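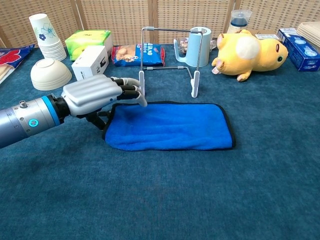

3 May 2021

Monday. I folded towels until lunch, and I am still not content with them.

The blue one is the most difficult. It has a dark border on all four sides, so every small mistake shows at once. If the two borders do not lie one on the other, the eye goes directly there. My mother folded in three parts, always, and the towels in her cupboard in November smelled of soap and cold air. I fold in half and again in half, it is faster, but then the towel is too thick for the shelf from Podar. I tried today in three. The plush cloth keeps its wrinkles, and I must press it with the flat hand from the middle to the outside.

I work on the table with the carpet on top. I like it for folding, the cloth does not slide there. The bad side is that the things collect on it. The wire stand was there again, and the snack bag lying behind it, and the light blue cup holder, and the bottle at the back. Also the yellow plush animal, on its side, with its pink feet. I have never decided if it is a chick or a hamster. I wanted to put everything away first and then fold, but I folded first, as usual.

In the afternoon I walked to Skarnovley for the washing powder. It costs now 544, and with the small bag for 59 I paid more than I planned. The woman in the shop told me that one box is enough for up to 100 washes. I do not believe it, but I thanked her.

In the evening I read again the letter from Björklund. I should answer this week. I wrote two lines and did not like the second one.

Tomorrow: find another place for the wire stand, buy bread, try the three parts again with the blue towel before I do the others.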